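Search this encyclopedia Go Advanced search

Wood grain

Wood grain is the name given to the direction, texture and pattern of the fibres in a piece of timber. The word is used rather loosely, and it is quite usual for two people standing over the same board to mean different things by it: a carpenter may be thinking of which way the plane ought to travel, while the person buying the table is thinking of how pretty the top is. The pattern seen on the surface is more properly called figure, though very few people outside the trade bother with the distinction and this article will not scold them for it.

Origin of the pattern

A tree in a temperate climate puts on a new layer of wood each year, just under the bark. Growth in spring is quick and tends to be pale and open, and growth later in the summer is slower, denser and darker. On the end of a log the layers show as rings. When the log is sawn lengthways the same layers appear as lines or bands running along the board, and every bend, branch and lean in the life of the tree has some say in how they wander.

Most household furniture shows the wandering kind of line, cut from boards where the saw has met the rings at a shallow angle. Such boards are called plain sawn or flat sawn, and they give the arches and long curves that many people picture when they think of a kitchen table.

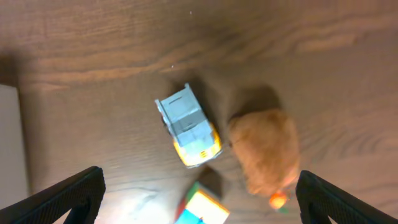

Colleen Kowalchuk objects, in a letter kept with the notes to this article, that "flat sawn" and "plain sawn" were never quite the same thing in the yard where she learned the work, and that the older hands would have sent you back to the stack for muddling them. Her point is a fair one. Usage differs from yard to yard, and the two terms are treated together here only to keep the account short.

Quarter sawn boards are cut so that the rings meet the face nearly upright. The lines come out straighter and closer together, and in oak the cut also brings up pale flecks known as rays. Quarter sawing wastes more of the log and takes longer, so the boards cost more, but they move less with the damp and have always been liked for drawer sides and panels.

Working with the grain

Planing "with the grain" means letting the blade travel the way the fibres rise, much as one strokes a cat from the head towards the tail. Going the other way lifts the fibres and leaves the surface torn. Wavy grain is awkward in that the fibres rise and dip by turns, and no single direction is right for the whole board. Donal Fahy, in his handbook for the Arsenault evening workshops, advises a very sharp blade, a light cut and a good deal of patience, and suggests leaving the worst patches to a scraper.

Stain adds a difficulty of its own. The open spring wood of many softwoods drinks it up more readily than the summer wood, and a board can finish with its light and dark bands the other way about.

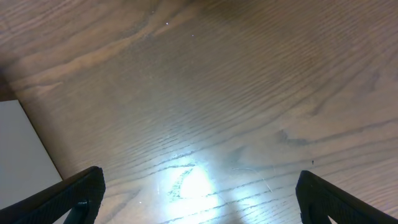
Imitation grain

Painting false grain on to cheaper timber is an old craft, done with brushes, combs and a tinted glaze. Printed patterns have taken over most of the work, and are often given away by a knot that turns up again further along.

See also: Figure (wood); Quarter sawing; Veneer

Last updated in April
8 comments 30 shares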